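Neredlow Card Room: Pre-Event Inspection Checklist, With Comments

Filled in 2023-02-26 before the Divthorpe Deepstack. Comments are mine and the card room has a copy.

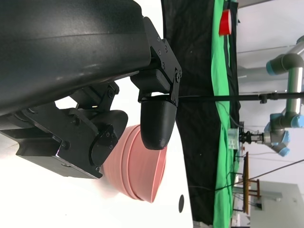
I was told on arrival that everything had been "gone over already." Maybe so. No paperwork to show it, so I started from item 1.

DOORS AND EXITS

1. Main entrance opens fully, no wedge needed -- PASS

2. Rear exit clear on both sides -- FAIL
Stacked chairs in the corridor. Floor manager says they are moved before play starts. The July sheet says the same thing about the same chairs. Move them now and I'll change this to a pass.

3. Exit signs lit -- PASS

4. Posted occupancy limit visible -- PASS WITH COMMENT
Sign says 200. The flyer for this event promises a field of 400 "across the day." I asked how many of those players will be in the room at once when late registration overlaps with the restart, and got a shrug. I want a door count, written down, every hour.

TABLES AND SEATING

5. Table legs locked -- FAIL
Table 4 rocks if you lean on the dealer side. A folded coaster is not a repair. Take it out of the draw until the leg is fixed.

6. Rails and padding secure -- PASS

7. Aisles wide enough for a wheelchair between rows -- FAIL
Fine on the floor plan. The plan doesn't show chairs with people in them. Pull the back row toward the wall and check again with the seats out.

8. Chairs sound, no split seats -- PASS
Checked every one in the front two rows and a handful in the rest.

ELECTRICAL

9. Clock display and cable -- PASS WITH COMMENT
The new Hellwig display is supposed to be "trip-proof by design." The cable still crosses a walkway. Tape it down.

10. Extension cords not chained together -- FAIL
Two in a row behind the streaming desk. Needs one cord of the right length, or move the desk.

11. Phone charging points -- NOT CHECKED
Locked cabinet, no key on site. Don't let anyone tell you this was a pass.

CHIPS, CARDS AND CASH

12. Chip cases stored low, not on top shelf -- PASS
They're heavy and they used to be at head height. Credit where due.

13. Deck seals intact -- PASS

14. Cage door locks from inside -- PASS

15. Cage panic button tested -- FAIL
The Naltiseck panel logged a test under reference 381. I pressed the button and waited. No light, no call. A log entry saying it works doesn't impress me much. Get the installer back before any buy-ins are taken.

FIRST AID AND FIRE

16. First aid kit stocked and in date -- PASS WITH COMMENT
Burn gel is past its date. Replace.

17. Extinguishers tagged and reachable -- PASS

18. Named first aider on shift -- OPEN
The roster has a blank in that box. "Someone usually knows" doesn't fill it.

RESULT

Not cleared. Items 2, 5, 7, 10 and 15 need to be fixed and shown to me in person -- no photos by text this time. Item 11 needs a key, item 18 needs a name. The hourly door sheet for item 4 goes to the front desk and stays there until the last table breaks.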